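Shared workroom — March walk-round
Checked by Tegan Katene, Begum building, first floor

1. Fire exit clear — PASS. It was clear at 9 am. I went back at noon and someone had parked a trolley in front of it, so make of that tick what you will.

2. Extinguishers in date — PASS. Labels say so. I would still like to see the Dedura service sheet, which I have now asked for twice.

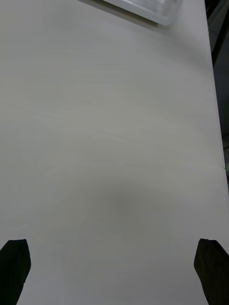 3. Emergency lighting — FAIL. Two fittings on the back stairs did nothing when tested. The last report says "all working". I doubt anyone pressed the button.

4. Walkways — PASS, just. The marked width is 700 mm and the filing cabinet leans into it.
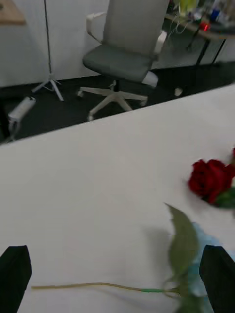 Item 5: artificial stem on white tabletop, green tape at the leaf.

5. Loose items put away at close — PARTIAL. The rule exists. Whether it is read is another matter.

6. Shelf loading — FAIL. Rarnier quote 130 kg a bay, but there is no load notice on any of them.
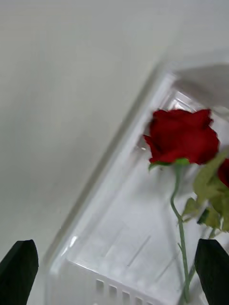 Item 7: clear plastic container, vent slots along one wall.

7. Storage tubs — PASS. No cracked ones found. Labels still missing.
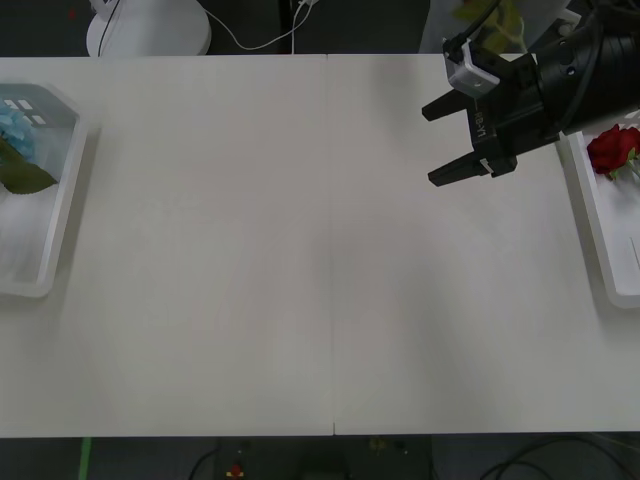 Reading time: 2 min (300 words with guidance notes)

8. First aid box — FAIL. The list says 20 plasters. I found four and a bus ticket.

9. Portable appliance stickers — PARTIAL. Esix did the kettle and missed the heater. Recheck before April.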